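How many demos before a toy truck pick works?

Naveen Vishwakarma
I'm teaching my arm to put a little yellow and gray dump truck in a cardboard box. I've got 45 demos so far, all driven by hand, and the trained policy still closes its fingers beside the truck half the time. Do I just need more?
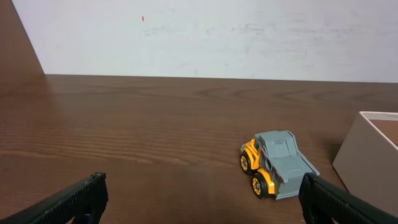
Aarti Sachdeva
More, sure, but mix them up first! I did 300 of one block on my Skelden arm, nearly all from the same starting spot, and it was useless two inches over. Then I threw most of them out and recorded 24 at each of a bunch of angles (boring, I know, put some music on) and it got way better. Turn the truck a bit every time, and keep a few where you miss and fix it.

terau_tom
229 did it for me. Different toy though.

Kaczorowski
Check your lag before you record anything else. My wrist video was running behind the joint readings, so every grab was labeled late and the fingers shut in the wrong place. I'd have kept collecting bad demos all November if I hadn't played one back slowly.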